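2018-09-17

Bed first today, before breakfast, while there was still daylight on that side of the flat. The slats on the Gralmont frame have been creaking for weeks and the only way to get at the center rail is from the top, with everything pulled back. Planned 13 minutes. Took most of an hour.

Sequence used:

1. Blanket rolled toward the wall, long edge first.
2. Pillow on top, out of the way.
3. Sheet lifted from the near side and folded back over itself.
4. Near edge of the mattress raised and propped on the step stool.

Step 4 is the weak point. The stool is too low by the width of a hand, so the mattress sags in the middle and slides back down as soon as the far side is touched. A thick book on the stool fixed it. Next time use the plastic crate from the hall closet and skip the stool.

Found seven slats with loose end caps. The caps are a friction fit, and the plastic has worn smooth on the inside. Wrapped a single turn of cloth tape on each slat end and pushed the caps back on. Three needed a second turn. The center rail bolt was loose as well, by half a turn. Tightened it with the short hex key, since the long one fouls on the leg bracket. Did not use thread lock. If it backs out again before February I will.

The pink sheet is the one with the thin lavender stripes, and it is marginal on this mattress. The corners hold at the head and pull off at the foot. I had assumed shrinkage, but I laid it against the spare from the same packet and the two are the same length to within a finger. The mattress is simply deeper than the pocket allows for. Sunmont lists a deep-pocket version, though not in stripes.

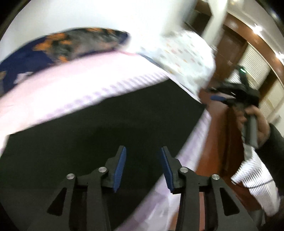 Order matters when putting it back. If the foot corners go on first and the head corners second, the tension ends up at the head, where the weight of the pillow keeps the hem from riding up. Done the other way, the foot corner comes loose the first night. I tried it both ways this morning and the first arrangement sat flat with no ridge down the middle. Will see how it looks by the end of the week.

The navy blanket with the orange and gray pattern goes back on the bed for now. It is too warm for September with the window shut and about right with it open. Washed it at the Pereyra laundromat last time, on the large machine, and the fill bunched along one side. Home machine is too small for it. Options are a longer tumble at low heat or airing it over the balcony rail and beating it out by hand. The second is free.

Pillow: white, small colored spots, still holds its shape when folded in half and released. The other one does not and has been demoted to the closet shelf. I looked at the Gunel foam one again and did not order it.

Tested the frame after reassembly by sitting on each side and then in the center. Silent on both sides. One faint click at the center, which I think is the leg bracket and not the slats. Left it.

Remaining:

- Buy cloth tape, the roll is nearly finished
- Felt pad under the wall-side leg
- Check the center bolt again in a month
- Return the hex keys to the kitchen drawer

Breakfast at half past nine. Knees sore from the floor.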